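How Does a Robot Know What to Do With Trash?

14 comments | Share

If someone asks you to clear the table, you don't need a list of steps. You look, you pick something up, and you decide where it goes. A robot has to be given a way to do each of those jobs, and the way comes from software. Software is the set of instructions a computer follows.

Robot software for clearing a table usually has three parts. One part sees, one part plans, and one part moves the motors. They pass messages to each other many times while the robot works. 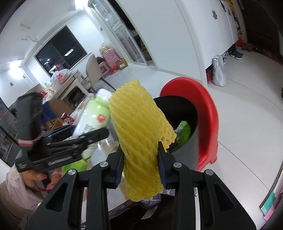 Planning is the part that picks the next step. A planner keeps a goal, such as "put this in the trash," and breaks it into small moves: reach, close, lift, carry, lower, open. The order matters. If the jaws open before the hand is over the trash can, the trash lands on the floor. With the yellow foam sleeve, the kind that goes around a piece of fruit, the jaws have to stay shut on it until it is over the dark gray bin. Then the planner can send the message to open. The planner also needs to know which bin is the right one, and it gets that from the part that sees.

The part that sees is called perception. A camera doesn't know what a bag is. It sends the computer a big grid of tiny colored dots, and every dot is just a few numbers. The program looks for patterns in the numbers, such as edges, shapes, and patches of the same color. It compares them with patterns it has learned before.

Some things are easy to find this way. A can is nearly the same shape each time you see it. A plastic bag is much harder. It can be flat, puffy, twisted, or squashed, and if it is clear you see the table right through it. Shiny surfaces cause trouble too. A bright streak of light on a tablecloth can look like the edge of an object.

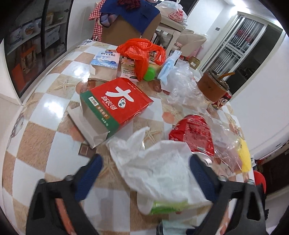
A crumpled plastic bag held between the two fingers of a gripper.

Verena Fuchs writes perception programs in Olport. Her first bag finder was tested on 306 pictures, and it kept marking wrinkles in a tablecloth as bags. She fixed it by giving it more examples to learn from, and many of those had messy tables in them.

Learning from examples is a little like learning to ride a bike by watching and trying. People show the job again and again using a gripper they hold in their own hands, with a camera on it. The computer stores the pictures along with how the gripper moved and how far its fingers were open. Later, a program studies all of it and works out which moves go with which pictures. Fuchs likes to have at least 200 tries at a job before she starts, and she throws out the ones where the camera was blocked.
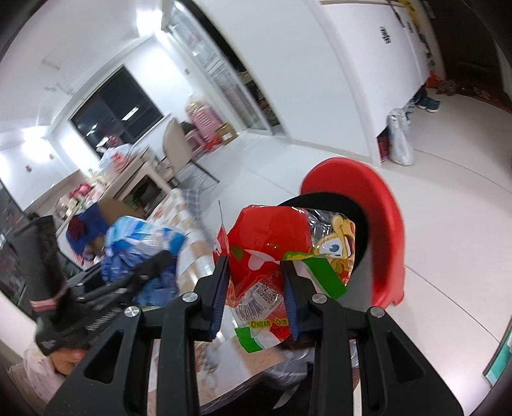 By Yetunde Omoregie
Mistlow Young Science Pages
June 17, 2019

The third part is control. Control turns a plan into motion. It tells each motor how far to turn and how fast, then checks what happened and makes a small fix. This checking is called feedback. You use feedback when you fill a glass and slow down near the top.

Feedback is a big help with soft things. Think of a crinkly red snack bag with a blue pad pressing on each side. If the fingers squeeze too little, the bag can slip out. If they squeeze too much, whatever is inside gets crushed. The control program has to find a squeeze in between, and it may change its mind while the hand is moving.

Try it yourself

Ask a friend to be the robot and close their eyes. Put an empty snack bag on the table. Now give orders using only these words: left, right, forward, back, up, down, open, close. Get the bag into the trash. Then trade places.

Most people forget to say "open" at the end - robot programmers forget things like that too.

Words to know

Perception: working out what is there from camera pictures.
Planner: the program that picks the next step.
Feedback: checking what happened and fixing it.

40 shares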